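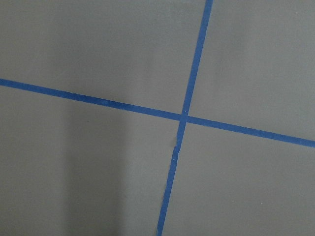
When the mapping officer at the Lolotholm town office agreed to talk to me about elevation contours, she warned me that she could go on all afternoon, and I'm happy to report that she very nearly did. She has looked after the town's maps for long enough to remember tracing them by hand, and she still keeps a drawer of the old sheets next to her desk.

Her big job this past winter was a new set of contour lines for the Nigam valley, drawn from the laser survey flown in December. The survey arrived as 1,132 separate tiles, each in its own file, and the first thing she did was make a cup of coffee and look at the folder for a while.

"You want to start clicking right away," she told me, laughing. "But I've learned to check the projection on every single one first. Two of them were in the old county system, and they landed way out past Drokance, in the lake."

Once the tiles were joined, she smoothed the surface before she drew a single line. Raw laser data picks up every ditch and tractor rut – lovely if you are looking for ruts, she said, but the contours come out looking like torn lace. She also threw away any closed loop shorter than 100 feet, and that cleaned up the flat fields beside the river nicely.

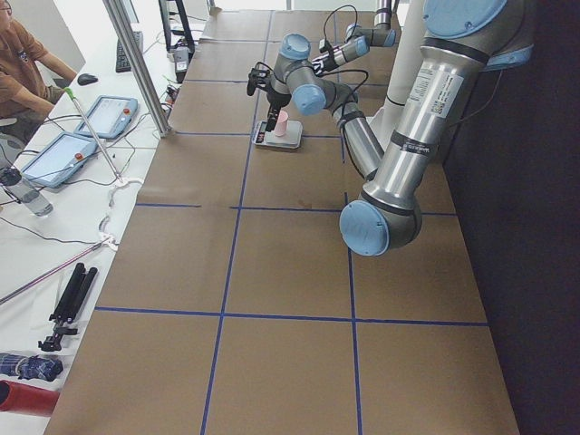

Can people download the contours without buying special software? "Sure they can, and the free viewers open them just fine," she said. "Pick the shapefile if you want to edit the lines, and the PDF if you only want something to print."

We wandered from there onto labels, a subject dear to her heart. She places the elevation numbers on the Gokton side by hand, where the slope is so steep that the software piles them on top of each other. The 300 foot line gets a heavier stroke, because hikers there use it to find the old rail bed.

Next she wants to redo the streams, which still follow the tracings in that drawer and in places run cheerfully uphill.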